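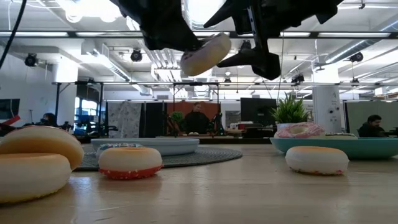
Fried dough for a street fair: yeast or cake?
Mundus Home Baking Forum > Sweet dough and frying
Print this thread | E-mail this thread

plumkettle wrote:
Good evening to all. I have been reading this forum since March but it is my first question, so please excuse me if it was answered before. I did search.

Our street in Mustadgate makes a small summer fair and I have promised 300 donuts. I have never made more than a family batch. At home I make the yeast kind, with potato in the dough, as my mother did in Brostelik. They are very good when they are fresh and very sad in the evening. My neighbor tells me that for a fair one should only make the cake kind, with baking powder, because there is no rising and no worry. I find the cake kind heavy. Would you change the recipe or would you keep it?

My second question is the frosting. I would like a plain sugar frosting which sets and does not stick to the paper bag. Mine always stays soft.

oatcellar wrote:
Welcome. Your neighbor is right. I have done this for a school and I would not touch yeast for a crowd again. Yeast does not wait for you. If the day is warm, the last trays are overproofed before you have fried the first ones, and an overproofed donut drinks oil like a sponge. Cake batter can sit in a cold place for a while and nothing bad happens.

For the frosting: use less liquid than you think is possible. It should be almost too thick to stir, and you dip when the donut is only a little warm.

tarn_and_rye wrote:
I do not agree with oatcellar. People can buy a cake donut in any shop. What they remember from a fair is the yeast one, fried in front of them. The solution to the warm day is the refrigerator. Shape in the evening, cover well, keep cold overnight, and take out only one tray at a time. Mine need 20 minutes on the counter before they go in the oil, but you must test yours, because potato dough is softer.

oatcellar wrote:
And who has a refrigerator at home for 300 shaped donuts? I have one with two shelves and a cheese.

tarn_and_rye wrote:
One asks the neighbors. It is a street fair, the street has many refrigerators.

plumkettle wrote:
Thank you both. I have asked, and I have now the promise of four refrigerators, one of them in a garage. I made a test yesterday with 800 g of flour and left the dough cold for the night. The taste was better than from the same-day dough, I was surprised. But several of them had a skin on top and did not open nicely in the oil. Was it too dry?

tarn_and_rye wrote:
Yes, the skin is from dry air. Brush them with a very little neutral oil before you cover them. Plastic must not touch the dough, or you will pull off the top in the morning and say bad words.

bhavana_achari wrote:
Hello, Bhavana Achari from Mousavi Street, so I am the next fair along from yours. I would like to add something about the place of frying, because all the discussion is about the dough. We fried outside last time and the wind took the heat from the pot. The oil went down after every batch and we waited, and people in the line were waiting with us. In the end we moved into the hall. I copy below the note I wrote for our street page, maybe it is useful for plumkettle. The lower part is only about parking and I have removed it. 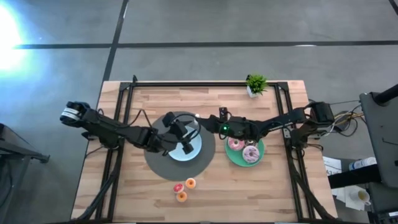

MUSTADGATE, 27 June 2021 - The Mousavi Street fair had a dry day and a good number of visitors. The food money came to 2000 after the flour and oil were paid, and it goes to the new benches by the school.

Some remarks for those who will do the baking next time. Please fry indoors, with the doors open, and sell outdoors. Use two small pots and not one big pot. A small pot comes back to heat quickly, and if one oil becomes dark you can continue with the other while you change it. Keep one person only for the thermometer. This person should not also take money.

Put the frosting on a separate table, far from the flour. We did not do it, and there was flour in everything. Children should decorate their own donut after it is paid for. It makes a big mess and they are very happy.

Order more paper bags than you believe you need.

oatcellar wrote:
The two small pots is good advice, I take it for myself. I still say cake.

quincestone wrote:
Small correction about the thermometer. Check it in boiling water first. I had one that was wrong by a lot, and for a whole winter I believed that my dough was the problem. I changed flour, I changed yeast, I was quite angry with an innocent potato.

About the frosting, I would put a spoon of hot milk and a little butter, no water. It becomes dull when it sets but it does not run into the bag.

oatcellar wrote:
Butter makes it softer, quincestone. She asked for one which sets.

quincestone wrote:
A little butter - a piece like a hazelnut. It sets in my kitchen.

tarn_and_rye wrote:
It depends on the weather in your kitchen, I think you can both be right. plumkettle, make half a cup of each and leave them on a plate overnight.

plumkettle wrote:
I have done the plate. The one with less liquid and no butter was hard in the morning and cracked a bit when I pressed it. The one with butter was dry on top and soft below, but it tasted nicer. I think I will use the first for the bags and the second for the ones people eat standing.

I stay with the yeast dough. Sorry, oatcellar. But I will make also one bowl of your cake batter, in case the garage refrigerator stops working, its owner is not so sure about it. Could you give me your quantity of nutmeg?

oatcellar wrote:
Half a teaspoon for each kilo of flour, freshly grated. And no cinnamon in the batter, only outside in the sugar.

Print this thread | E-mail this thread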